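Teaching Two Arms to Put Animals in a Bin: A Build Guide from the Musbridge Robotics Club

Last updated 26 August 2025

Every February our club takes on one project that sounds easy enough to finish before the end of the month, and every year we're still at it when the weather turns nice. The last one was a toy sorting task on a two-arm setup. The toys go in the bin. A toddler can do it, although a toddler will not hold still while you record the joint angles.

This page is for next year's members, and for the Lavport club, who keep asking for our settings and then beating us with them. It assumes you've done the safety sheet and can start the arms without looking up how.

What you need

Two arms with two-finger grippers, both on the current firmware
A table with nothing on it that you'd miss
One plastic bin, in a color that doesn't match the table
A few toy animals of different shapes
Masking tape and a marker
A laptop with Jolum installed (our logging program, named after a typo)

Step 1. Set the table

Put the bin between the arms, near the front edge, and tape its corners. Do the tape now. We lost most of an afternoon's recordings to a bin that had moved by the width of a thumb, and the arm kept faithfully dropping things where the bin used to be.

Stand the animals to one side of the bin, with enough space between them for a finger to get down without knocking over the neighbor. Then bring both arms to the ready pose with their grippers open.

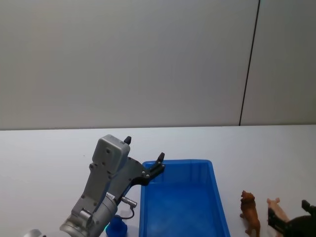 Why use toy animals when blocks would be easier?

Blocks are easier, and that's the trouble with them. A block can be picked up by any pair of sides and teaches you very little about where to grip. A pig has a round middle, short legs and a head in an inconvenient place, so you have to decide what you're grabbing and from which direction. The Abou Jaoude Cup, our regional meet, also stopped giving points for blocks two seasons ago, which concentrated our minds.

Step 2. Name your poses

Save four poses for each arm: ready, above toy, grip, and above bin. Type real names. "pose2_new_final" was in our code for a whole season and by the end it was neither new nor final.

Save "above bin" higher than you think you need. A toy hangs down below the fingertips once it's gripped, and the rim of the bin will find its feet. We added the height of the tallest animal plus a finger's width and stopped having trouble.

Check the cables at each pose too. Run the wrist through its full turn by hand and see that the loop doesn't pull tight or catch on the rim. If it does, give it more slack and try again.

Step 3. Slow everything down

Set the speed to 8 percent for the first runs. It will feel like watching paint dry, with somewhat more expensive paint. Keep one person at the stop button, and that person does not get to hold a sandwich.

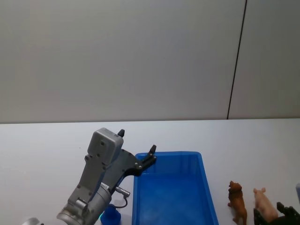

Once both arms get through all four poses without touching anything they shouldn't, go up a little at a time. Our arms were happy well above the starting speed. Our nerves were the limit, and the competition doesn't give points for speed until the second round anyway, so there's no prize for rushing this part.

Run one arm at a time until you trust each of them alone. The arm you aren't using should wait on its own side, out of the path.

Step 4. Check the wrist view

Open the wrist camera feed and look at where the fingers fall. You want both of them visible when they're wide open, with the gap clear between them. If you can only see one, the mount has slipped. Loosen it, nudge it, tighten it, and look again, because tightening it moves it.

Don't worry if the table looks tilted in this view. The camera turns with the wrist. Someone spends a meeting trying to fix this every year.
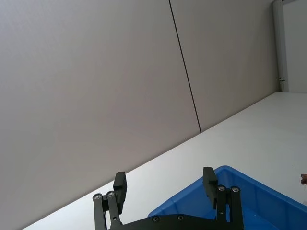

Step 5. Record the runs

Start Jolum before you move the arm. Write the run number on the tape along with which toy went first. We logged 126 runs and kept 124. The other two were recorded with great care while the program was paused.

Vary the toys between runs. Turn one to face the other way, swap two of them, shift the whole group a bit. If they stand in exactly the same spots every time, you've built a very good machine for those exact spots.

At the end of each run, take the arm back over the bin, open the fingers fully, and let it stop moving before you save. Skipping the pause leaves a wobble in the last part of the log, and you'll be trimming it out by hand later.

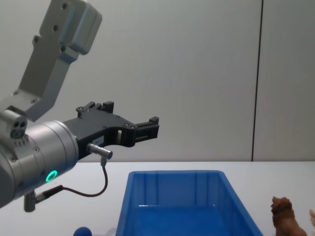 Step 6. Clean up your log

Go through the runs and mark each one good, bad or odd. "Odd" is for runs where the toy got into the bin by a route you didn't plan. Keep those in their own folder, and don't show them to the Lavport club.

Our cleaned folder came to 659 files, counting the separate logs from each arm and camera. Copy it to the club drive and to one other place. The club drive has opinions about large folders.

If something goes wrong

The gripper closes but the toy falls out: you're gripping too high. Lower the grip pose a little and try for the body.

The toy tips over before the fingers close: one finger is arriving early. Center the gripper over the toy again.

The arm stops for no reason: check the stop button. Someone is leaning on it.

Settings files are in the shared folder under "animals". Please put the toys back in their box when you're done, and peel the tape off the table before it becomes part of the table.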